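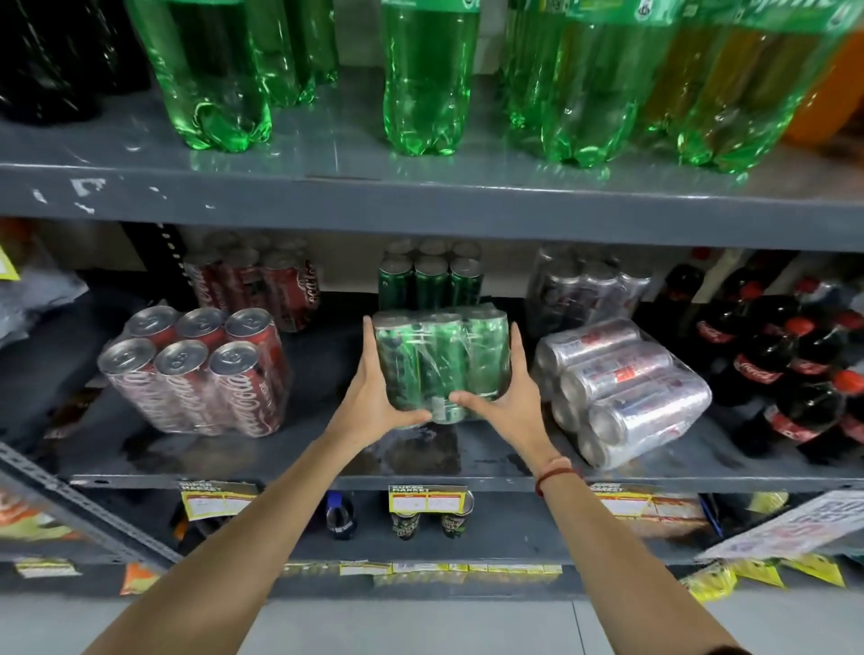

*Squaring up a multipack on the middle shelf. One hand on each side of the wrap.*

# How to fill and tidy a soft drinks bay

Last updated September 21, 2021

This page covers the canned and bottled drinks bay in a small supermarket, using ordinary metal shelving with adjustable shelves. It doesn't cover chillers or end-of-aisle stacks.

## What you need

- A flat trolley
- A safety knife with a short blade
- Two cloths, one damp and one dry
- A bag for torn plastic
- Price cards and a black marker

## Before you start

Check the load limit for your shelves. Ours are made by Onell and the sheet that came with them gives 300 kg per shelf, evenly spread. Other makes differ, and so do older shelves from the same maker. If you've lost the sheet, ask the supplier. We bought ours through Teltix and they sent a copy the same day.

Look at the clips at both ends of each shelf. They should be fully down in the slots. A shelf that rocks when you press on one corner has a clip out, and it needs emptying and reseating before any more stock goes on.

## 1. Clear a section at a time

Work in sections about as wide as your shoulders. Take out what's there and stand it on the trolley in the same order, so the front pack goes back to the front. Don't put packs on the floor in the aisle.

Check dates while the packs are off. On cans the date is usually on the base, and you can read it through the film if you tilt the pack towards a light.

## 2. Wipe the shelf

Damp cloth first, then dry. Spilt cola goes sticky and the film will grip it, which makes packs hard to slide and tears the wrap underneath. If you find a sticky patch, look for the can that made it. A leaking can often feels lighter than its neighbours or gives when you press the side.

## 3. Put the packs back

Lift multipacks with both hands, one on each side and low down. Don't hook your fingers through the film – it stretches and then splits, usually at the corner.

Newer stock goes to the back, older to the front. Keep one product per column, front to back, so that when a customer takes the front pack the one behind it is the same drink. Stand the packs upright. A pack on its side takes up more shelf than it needs and the cans can roll if the wrap goes.

Put full-size bottles on a shelf with enough height to lift them out without tipping. Smaller bottles can share a shelf with cans, kept together at one end.
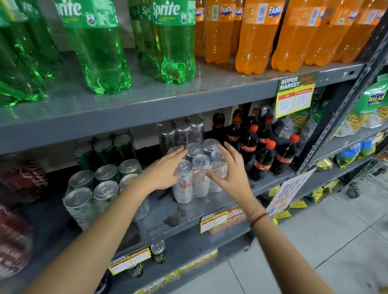

Once the columns are in, bring each front pack forward to just behind the shelf lip. Use the flat of your hands on both sides and pull it straight. If it catches, lift the front edge slightly. Labels on loose bottles should face out. It's quick to do as you go and slow to do afterwards.

## 4. Check the price cards

Each card should sit under the product it belongs to. After a refill they're often one column out. Write the figures large and rewrite any card that has smudged. We use plain slide-in holders from Rurkico, but clip-on ones are fine.

## 5. Record what went out

Write down the product and number of packs before you take the trolley back. Our stock sheet for April showed 1,553 multipacks filled and 1,772 loose bottles, and the ordering for the next month was done straight from that.

## Split packs

If the film is torn but the cans are sound, take the whole pack off the shelf. Either sell the cans singly, if your shop does that, or rewrap them. Chrysikopoulos film on the narrow roll works well for six cans: twice round the sides and once underneath.

Dented cans come off. Small dents in the side can go in the reduced basket, but anything dented at the rim or seam should be written off.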